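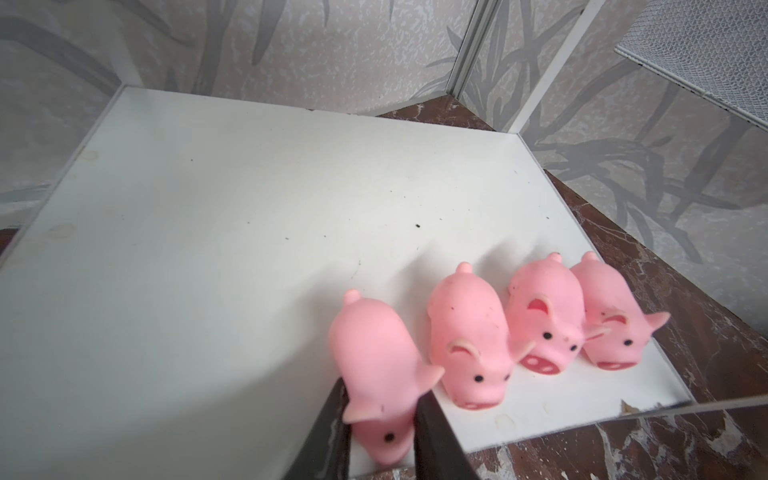
The Stimora gripper with the first of the pink rubber pigs, seen from the wrist camera.

I bought the Stimora kit in April from Kapoor, for 2000 pounds with the wrist camera included. Setting it up took me two evenings. The manual skips the camera cable, so I rang Kapoor and Delyth Bowen talked me through it.

Soft toys are a fair test, as they squash if the grip is set too high. I keep mine at 17 on the dial. The black fingers are long and get in the way of the camera on close work. The software is plain and I like it. Next I want to try the Wendora finger pads.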